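Portes ouvertes chez Ďurica, fabricant de chaussons : compte rendu de visite

La visite du mois d'août affichait complet depuis longtemps, mais deux places se sont libérées et Hatice Bayram m'a proposé de l'accompagner. Rendez-vous à 9 heures devant le portail de l'atelier, à la sortie du bourg, côté rivière. On se gare sur le terrain en herbe en face, le parking de l'entreprise étant réservé aux livraisons.

Ďurica fabrique des chaussons et des pantoufles depuis trois générations. L'atelier emploie 91 personnes, dont une bonne moitié à la couture. À l'accueil, on remet à chacun un badge, un gilet et une feuille avec le plan du bâtiment. Le groupe était limité à 20 visiteurs. Cadi Maddocks, responsable de la production, a conduit toute la visite, qui a duré un peu plus de deux heures.

On commence par la réserve des matières. Les feutres arrivent en rouleaux, les semelles en cartons, les fils sont rangés par numéro de teinte. Le feutre de laine vient d'un fournisseur du nom de Zitov, avec lequel la maison travaille depuis les années quatre-vingt-dix. Il est contrôlé à la réception : on coupe une bande, on la pèse, on la mouille, on la laisse sécher une nuit et on mesure le retrait. Un lot qui rétrécit trop repart. Cela arrive deux ou trois fois par an.

La coupe se fait à la presse, avec des emporte-pièces en acier. Il y en a 300 sur les étagères, un par pointure et par pièce de chaque modèle, et certains ont plus de quarante ans. Somkiat Thepsuriya, qui tient ce poste, nous a montré comment il place les formes pour perdre le moins de feutre possible. Les chutes sont vendues au poids à un fabricant d'isolants. Le bruit est fort, on nous avait distribué des bouchons d'oreilles à l'entrée de la salle.
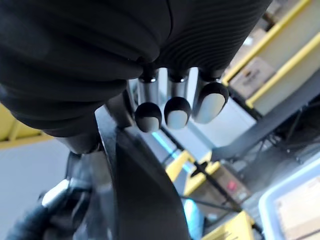

Vient ensuite la couture, dans une longue salle orientée au nord. La tige est assemblée à l'envers, puis retournée sur une forme en bois. Une ouvrière expérimentée met moins de quatre minutes pour une paire simple. Les modèles à revers demandent le double, surtout à cause du biais qui borde l'ouverture. J'ai demandé si ce biais pouvait être posé avant le retournement. Réponse : ils ont essayé, il se déforme au talon.

Le collage de la semelle est la partie que j'ai le moins bien suivie, parce que nous étions trop nombreux dans un passage étroit. J'ai retenu que la maison est passée à une colle à l'eau et que le temps de pose a doublé. Les chariots de séchage occupent désormais tout l'ancien vestiaire.
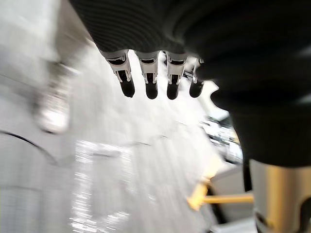
Après une pause (café, jus de pomme, gâteau sec), Rochelle Kowalczyk a présenté la gamme Ukeo, lancée l'hiver dernier pour les hôtels et les maisons de cure. C'est un chausson léger, lavable, vendu par dix paires. La première version avait une semelle trop glissante sur le carrelage, et elle a été retirée au bout de quelques semaines. La nouvelle a un dessin plus profond. Les commandes viennent surtout de l'étranger. Le prix à la paire n'a pas été communiqué.

La discussion a porté ensuite sur le chaussant. Un chausson ouvert au talon doit tenir par le dessus du pied, et tout se joue sur quelques millimètres de hauteur à l'empeigne. Trop bas, il serre. Trop haut, on le perd dans l'escalier. Lertchai Khunthong, modéliste, reprend chaque patron après un essai porté de trois semaines par des membres du personnel. 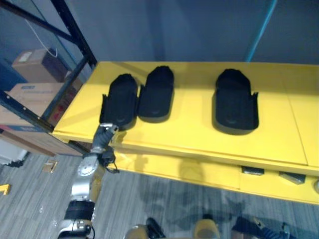 Le magasin d'usine se trouve au bout du couloir, à gauche. On y vend les fins de série et le second choix, avec des défauts souvent difficiles à repérer : un point sauté, une teinte un peu différente d'un pied à l'autre. J'ai pris une paire grise en 42, Hatice deux paires pour ses parents. Prévoir des espèces, le terminal de paiement était en panne.

Côté pratique, la visite est gratuite, sur inscription par téléphone. Les photos sont autorisées sauf à la presse. L'étage n'est pas accessible en fauteuil, le reste oui. Il fait chaud près des chariots de séchage, mieux vaut laisser les vestes à l'accueil. La prochaine série de visites est prévue au printemps.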